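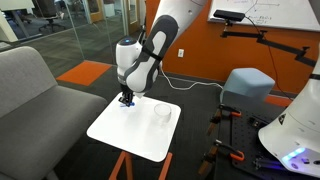
November 27, 2024

Adhesive trials, batch 8. Continuing from the February notes on the Mokevley hide glue, which gelled too fast to be useful on long joints.

Mixed the new Onsri granules at one part glue to two parts water by weight. Soaked overnight, then held at 60 C in the double boiler. Viscosity dropped off after the second hour. Next time pull it at 90 minutes and keep the lid on – water loss changes the ratio more than I allowed for.

Test pieces: maple, edge grain, planed and glued the same hour. Made 47 lap joints, clamped overnight, left on the rack for 7 days before pulling.

Results on the Brinosen tester:

Plain glue: mean 3,000 psi, failure mostly in the wood.
With urea added: lower, and the spread is wider. Three joints let go cleanly at the glue line. Suspect the surfaces, as those three came from the board with the burnished patch.
Old Mokevley stock: not worth pulling any more of these.

Open time with urea is much better, long enough to set a full panel without rushing. Whether the loss in strength matters for case work is another question. It probably doesn't.

Toàn Lò wants the same set run in white oak. Furkby can send stock planed but not jointed, so allow a day for that. Moisture content needs to be logged on arrival – it was skipped for the maple.

To do: recalibrate hot plate (reads 4 degrees high), order granules, relabel the urea jar.

We use cookies to improve your experience on this site. By continuing to browse you accept our cookie policy. Accept / Manage settings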